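About Us

Olterstead Workshop is a shared space above a former tile showroom in Clumton, where people who should probably be doing something else build robots. We have benches, a lathe, a coffee maker of uncertain ancestry, and two computers that are good enough to simulate a kitchen. We do a lot of simulating. Simulated cabinet doors don't send you a bill when you tear them off.
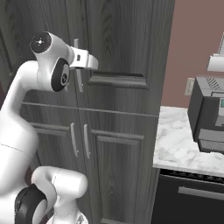
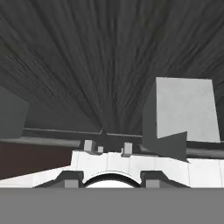 The kitchen project is called Elolov, after a typo in the first file anyone saved. By the time it could have been fixed, the name was in 211 other places and we had made stickers. Elolov's ambition is modest: to get a home-built arm to open a cabinet, any cabinet, and leave the cabinet attached to the wall. We have been at it since November.

How we got here

Aurelio Bañuelos started the workshop after his wife asked, reasonably, for the dining table back. He had been building a robot arm on it for two winters. The arm was named Frei, it could lift a paperback, and it could only turn left. He rented the upstairs room in Clumton intending to have it to himself, then saw what the rent was and put a card in the hardware store window.

Jade Tunstall answered the card. She had spent nine years fixing commercial dishwashers and had opinions about motors. Her first act as a member was to take Frei apart. Her second was to put Frei back together so it could turn right as well, with two screws left over. They are in a jar by the door and we do not talk about the jar.

More people drifted in after that, mostly from the hardware store and once from a wrong turn looking for the dentist. We now have 70 members on paper. On a cold night you'll find seven of them, all standing near the heater.

What we do

We teach a class for beginners called First Arm. It runs over nine evenings, and by the end of it you'll have a small desktop arm that works, or a small desktop arm and a list of reasons. Both count as finishing. You need to be able to use a screwdriver and put up with Aurelio's explanation of torque, which involves a frying pan and gets longer every year.

For members who have been through that, there is the Elolov group. Most of its evenings go like this: somebody changes one number, runs the kitchen on the big computer, and we all lean in and watch. Handles are the hard part. People think of a handle as something you just grab, but a robot has to decide where the bar is, how far to open the fingers, which way the door swings, and how hard to pull before it's pulling on the whole kitchen. Early on we had a run in which the door opened beautifully and the arm went with it, through the wall and out of the house. Jade kept that version. She says it was the only one with any ambition.

Once something behaves on the screen we try it on Frei, who lives bolted to a bench opposite a secondhand cupboard. The cupboard is on its third set of hinges. Frei remains slower than anybody hungry would accept, and we have been asked by a member's mother whether it might be easier to just leave the doors off. We have taken this under advisement.

We also do repairs of a sort. If you have a robot vacuum that goes in circles or a garage door opener with a grudge, bring it in and someone will be delighted to look at it. We can't promise you'll get it back in the same shape, so please don't bring anything you need by morning.

What we don't do

We don't sell robots. We are asked a fair bit, mainly by people who want one to fold laundry, and we'd like to say on the record that we want that too.

We don't build anything that fights. There was a fighting robot here briefly. It lost to the stairs.

Visiting and joining

The workshop is open most evenings, and the door sticks, so push low and to the left. If the lights are on and nobody answers, we're watching a run and will be with you when it ends or goes through a wall. Visitors can look around for free. Membership covers the benches, the tools, one shelf, and your share of the coffee, such as it is. Tie back long hair near the lathe and stay behind the yellow tape when Frei is switched on - it turns both ways now.

The next First Arm class begins 12th March. Sign up at the front desk, or leave your name on the pad if the front desk has been borrowed as a bench again.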